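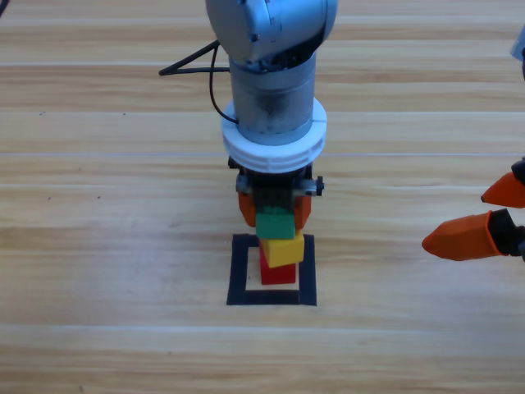 Heldale : la cure de jus perd son sponsor

La semaine détox de Heldale se passera de Brillico, qui fournissait jusqu'ici le jus de céleri. Motif invoqué : 200 inscrits l'an dernier, 9 arrivés au bout.

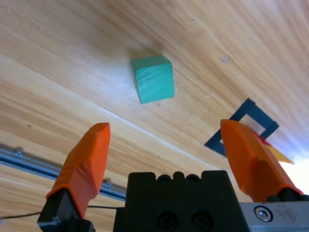

Diane Lévesque, diététicienne, n'y voit pas un drame - le foie, rappelle-t-elle, travaille aussi sans sponsor. Elle conseille des lentilles et de la marche.

Prochain rendez-vous

Samedi 23 novembre, atelier soupe.

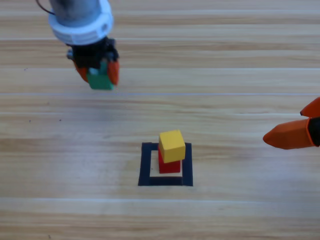
Inscriptions

À l'accueil. Apporter son bol.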